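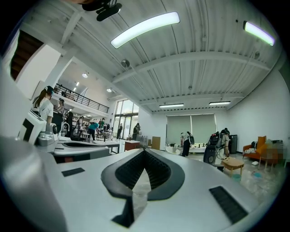

Mahfuz Bepari replied that the 493 listings were still in the feed and had only lost their status mapping, so a re-import would make things worse.

Re: Iken to Skestesent migration, listings missing after cutover
Posted May 12, 2022

mbepari wrote:
Look at the StandardStatus column before you touch anything. Iken writes "Active - Contingent" as one string. Skestesent wants Active Under Contract. If the value doesn't match its lookup, the record loads but is suppressed from every public view. It will still show up in the admin export.

gablevent wrote:
Confirmed, they are in the admin export. Total is 2094 records, same as the source. 493 have a blank status. I was going by the count on the public search page.

Is there a way to fix the mapping without a full reload? Our last full reload took most of a night and the photo order came back scrambled on the commercial properties.

mbepari wrote:
Yes. Settings, Feed, Field Maps, Status. Add the Iken string on the left and pick the target on the right. Save, then run Reprocess, which works on what is already stored. Don't press Refresh, that goes back to the source.

plat_and_parcel wrote:
I would not use Reprocess for this. It resets ModificationTimestamp on every record it touches. Any portal pulling from you incrementally will see 493 changed listings and send out alerts to saved searches. We did this last August and the agents were on the phone all morning about buyers getting "new" notices for houses that had been under contract for weeks.

mbepari wrote:
That was the old build. Since the spring release there is a "preserve timestamps" checkbox on the Reprocess dialog. It is off by default.

plat_and_parcel wrote:
The checkbox preserves the listing timestamp. It does not preserve the media timestamp. Portals that key on media still pick it up. Try it on one record and diff the output.

gablevent wrote:
Tried it on one record with the box checked.
ModificationTimestamp: unchanged
StatusChangeTimestamp: unchanged
PhotosChangeTimestamp: today

So plat_and_parcel is right about media. Which portals key on that?

tworiverslistings wrote:
Bululon does. The others we feed don't seem to care. You can pause the Bululon export, run the job, then resume with "mark as synced" so it starts from the current state.

mbepari wrote:
I stand corrected on media. I'd still reprocess and accept the noise on a single portal. Having 493 contingent listings invisible is a bigger problem than some duplicate emails, and in our board's rules a suppressed listing is a compliance matter if it goes past the correction window.

plat_and_parcel wrote:
Depends on the board. Ours counts from the date of the written notice, not from when the data went bad. I would take the extra hour and pause the export. Buyers who get false alerts unsubscribe, and you don't get those back.

gablevent wrote:
Going with the pause. One more question while I have people here. Thirteen... correction, 13 plus 1, so 14 of the contingent records also have a blank ListOfficeKey. Same cause?

tworiverslistings wrote:
No. Check whether those belong to an office that merged. Iken keeps the retired office ID on old listings and Skestesent rejects keys that aren't in the current roster. Import the inactive offices as well, with the inactive flag set, and the keys will resolve.

gablevent wrote:
They are all the former Rathnayake office. It merged into our main branch before the migration. Importing the inactive roster now.

mbepari wrote:
Be careful with the display name. Once the key resolves, the listing page prints the old brokerage name in the attribution line. You want the Successor Office field filled in before the roster import finishes, or you will have to clear the page cache by hand.

gablevent wrote:
Too late on that one, the import was already done. Filled in the successor and cleared the cache. Attribution line is correct on the ones I opened.

Status now:
Bululon export paused
Status map saved
Reprocess at record 915, no errors in the log

plat_and_parcel wrote:
When it finishes, compare the admin export against the source file on ListingKey and StandardStatus only. Don't compare on price. Iken exports two decimals and Skestesent drops them, so every row will look different in a text diff.

gablevent wrote:
Reprocess is done. Zero blank statuses. Public search matches the admin count once I exclude closed and withdrawn. Resumed Bululon with "mark as synced" and the first pull sent no changes. I'll leave the thread open until the overnight run completes.

tworiverslistings wrote:
Please post the overnight log either way. We cut over next month and have the same status strings.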